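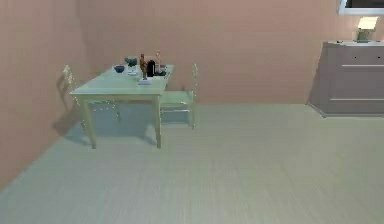 Testing a home robot in simulation before you build it
Kieran Breathnach
May

Before you cut any metal for a home robot, you'll be told to try it in a simulator first. I mostly agree, with more reservations than the forum posts usually admit to. A simulated room will let you find out that your arm is too short or your path planner is hopeless, and it will do it for free. It will also tell you a few comforting lies. The room I use has a dining table with two chairs and a cluster of dishes and bottles on the far half of the top, and it is good practice for reach. It is bad practice for nearly everything to do with touch.

What follows is the procedure I settled on for Skidside, the wheeled base with one arm that I'm putting together in a shared workshop. You'll need a simulator that can load a room and a robot model, a tape measure, and a kitchen scale.

Step 1. Measure the robot you have

Do not start from the catalog numbers. My arm is built from a Flesetti kit, and by the time I had added a bracket, a longer wrist plate and a bundle of cable, the drawing that came with it described some other arm. Put the base on the bench, stretch the arm out, and measure from the shoulder axis to the fingertips. Weigh each section if you can take it apart. The wrist plate on mine came to 357 grams, and the model I'd been using had it as zero.

Type those numbers into the robot file by hand. It's dull work. If you find yourself rounding, round in the direction that makes the robot worse.

Step 2. Check the scale of the room

Load the room with no robot in it and measure the furniture with whatever ruler tool you have. Downloaded rooms are often slightly off, and a tabletop that's a hand's width too low makes any arm look talented. Compare the simulated table with a real one you can walk up to. If the heights don't match, fix the room and leave the robot alone.

Check the collision shapes too. Most simulators will draw them over the furniture if you ask. A chair with a spindle back may be one solid box as far as the physics is concerned, or it may have no collision shape at all, and the arm will pass straight through it without complaint. I have seen both in rooms that came highly recommended.

Step 3. Drive before you reach

Park the arm in its folded position and just drive. Go from one piece of furniture to another and back. Leave the arm's own links visible in the camera view while you do this. It's tempting to hide them for a cleaner picture, but you want to know how much of the view the arm blocks once it's mounted.

Watch the turning. Skidside drags its wheels sideways when it turns, and in simulation the default floor lets it do that with perfect grace. Raise the friction until the turning looks ugly, then test on the real floor and adjust again. I needed three rounds of this, and I wouldn't call the result accurate. It's close enough to plan with. 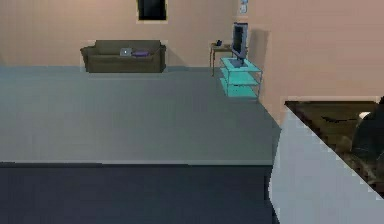 Fahy read a draft of this and objected that I was being unfair to the software. Her point was that a poor friction number is the builder's fault, and that a simulator fed with proper measurements will match a real base closely enough to tune on. She may be right for her machine. She also spent most of a winter getting those measurements, and I'm writing for people who have a few evenings – so I'm leaving the warning in.

Step 4. Try the reach, then spoil it

Pick one object and one grasp. Run it until it works, then start moving things. Shift the object toward the back of the surface, turn the base a few degrees off square, put something taller in the way. Add noise to the joint positions and delay to the camera. If your simulator has no setting for delay, write one. A short buffer that holds back each image is enough.

I run roughly 1,000 attempts overnight with the start position changed each time. The success rate that comes out is not a forecast of anything. Sort the failures by where they happened, and if they bunch up in one spot, you've found a reach problem or a blind spot that is worth fixing on the bench.

Be careful about gripping in particular. Simulated fingers tend to hold on like glue or shoot the object across the room, depending on one contact setting buried in a menu. I used Grirnuton's gripper model for a while and it never dropped a bowl. My real gripper drops bowls.

Step 5. Take one thing to the bench

Choose a single result and test it on hardware the same week, while you still remember what you changed. Reach is the best candidate. Tape the outline of the base on the floor, set the object where the simulator says it can be reached, and move the arm slowly with your hand on the power switch.

I allow 7 tries. If the arm comes up short on more than one of them, I go back to step 1 and measure again – so far the mistake has always been in my own numbers. Write down the joint angles at the point where it stopped and put them in the same file as the simulated ones, with the cable routing noted. The cable was the culprit on mine twice.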